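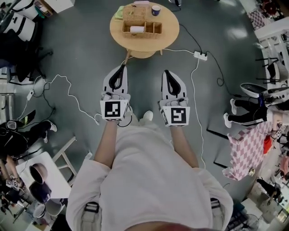
Speaker notes: supporting a small football club from 300 kilometres away. Thanks for having me, and thanks to the Jisten supporters' group for the room. I follow Trosard, second tier, and I've followed them since I was nine. I moved away for work and never moved back. The question I was given is how a supporters' branch keeps going when most of its members can't get to a home game. A lot of my answer comes down to ordinary furniture. A round table, like the light wooden one on this first slide, is better for a branch meeting than a row of seats facing a screen, and I'll come back to that when I get to match days.

Slide 2. Where the club is at.
Trosard finished mid-table last season. Two good months, one awful one, and a lot of draws. The manager changed in February. The new one plays a back three, and it took the wing-backs until the last few weeks to work out who was covering whom. Average home crowd was 953. That number matters for this talk, so leave it up for a moment. In a crowd that size, one carload from out of town gets noticed. The players come over. The bloke on the gate remembers you.

Slide 3. The away branch, first attempt.
We started with an email list and a plan to watch every match together. It lasted until the first cold month. Reasons, from the notes I kept:
The stream dropped out in the second half of most games.
The pub wanted the big screen for the top division.
Kick-off times moved and the email went out too late.
Half the people on the list had kids playing sport on the same afternoon.
Pause here and ask who recognises any of these. Usually most hands go up.

Slide 4. Second attempt.
We cut it back. Two matches a month, picked when the fixtures come out, and we don't change them. One is always the Cludholm derby if it falls in that half of the season. The other is whichever game has the friendliest kick-off time. People can plan around that. Attendance at each one went up once there were fewer of them.
If asked: yes, we did miss some good games. We missed the four-all draw. I listened to that one in the car with the engine off outside a hardware store.

Slide 5. Match days.
Back to the tables. At the pub we sat in a line along a bench, and you only ever spoke to the person on either side. New people sat at the end and went home at half-time. When we moved to the back room at Pangaribuan, a cafe that stays open late in winter, the tables were round and we pushed a couple together. Newcomers ended up in the middle of the argument about the offside trap whether they wanted to be or not. Most of them came again.
Things the cafe asked of us: order food before kick-off, keep the language reasonable, put the chairs back. All fair. We pay a small deposit at the start of the season and it comes off the bill.
The sound is a sore point. Club commentary is one microphone near the dugout, so you hear a fair bit of the assistant coach. Test it before the room fills up.

Slide 6. The bus.
We run one bus a season. It leaves at 6 am and gets back close to midnight. We tried two in the second year and the later one was half empty, so the seats cost more than anyone had been told. We're back to one.
Practical points:
Collect the money before you book the bus.
Ring the club for group tickets a month out. The online system won't sell more than a handful together.
Pick a game in the first half of the season. Late in the year the result might mean nothing, or the date might shift.
Tell people where the toilets are on the highway. You will be asked.
(Skip the story about the flat tyre if running behind.)

Slide 7. What we ask of the club.
Not much. We ask for fixture changes by email when they're announced, as social media posts get buried. We ask for a line in the match program once a season. We asked for a player to visit and were told no, and I think that was the right call. They train after work and a 300 kilometre drive is a lot to ask of a left back with a job.
The club asked us in return to sell memberships. We sold a few. The non-attending membership comes with a scarf and a sticker, and the scarf does most of the selling.

Slide 8. This season.
My own view, and people here can disagree. The defence is sorted. The keeper is good enough for the division above. Goals are the problem - we scored from corners and not much else after the new year, and the striker brought in from Cludholm has had one decent run of games in the past two seasons. If he stays fit I'd expect us to finish just outside the promotion places. If he doesn't, it'll be mid-table again and a lot of one-nils, both ways.
Don't get drawn on the ground redevelopment. I don't know any more than what's been in the local paper.

Slide 9. Questions.
Likely ones: how we handle money (one account, two signatures, a printed sheet at every meeting), whether kids can come (yes, afternoon games), and whether we let in supporters of other clubs (yes, apart from derby day, when they sit at their own table).
Sign-up sheet is by the door. Put your email address in capitals please, I couldn't read half of them last time.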